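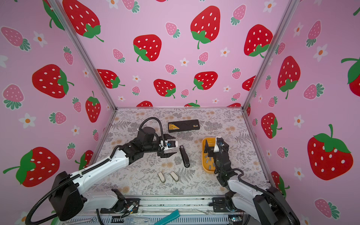 Ilona Győri thinks people are far too timid about wallpaper, and she told me so before I'd even got my coat off. You put up magnolia, she said, and then you spend ten years wishing you hadn't.

I'd come to talk about strawberries. Big red ones, with little white flowers in between and a pink background, because that is what Ilona draws for a living these days, and I've been slightly obsessed with the print since I saw it (my own hall is beige, I admit it). She sells it under the name Skikora, and the ferny grey and beige one that so many people pair with it is called Dallar.

"They shouldn't go together at all," she said, pouring the coffee. "One is a jam jar and the other is a walk in the woods. But put the leaves flat on a table and the fruit up on the walls, and your eye gets somewhere to sit down."

It took her 4 goes to get the strawberries right. The first lot looked like tomatoes – her words – and the second had no small pink ones, so the whole thing shouted at you. The flowers came last. She wanted the centres yellow and her printer, Lajos Juhász, talked her into orange.

"He rang me up and said yellow would vanish," she told me. "I was cross for a week! Then he sent me a strip of each and I had to ring back and be nice."

Lajos was there for the second half of our chat, eating most of the biscuits. He printed 2,000 rolls in the first year and thought that would be the end of it. "I'd cleared the shelf for something else," he said. "Then July came and we had to do it all over again."

I asked what she'd say to somebody doing a small space, a cupboard or a box room or just a corner to work in. Do all the walls, she said straight away, and don't be mean with the pattern.

"People ask me for one feature wall. Why? If you like strawberries, have strawberries." She did add that you should order a spare roll, and match the big fruit at eye level before you worry about the corners.

Her next print is going to be plums, and Lajos has already got opinions about the stalks.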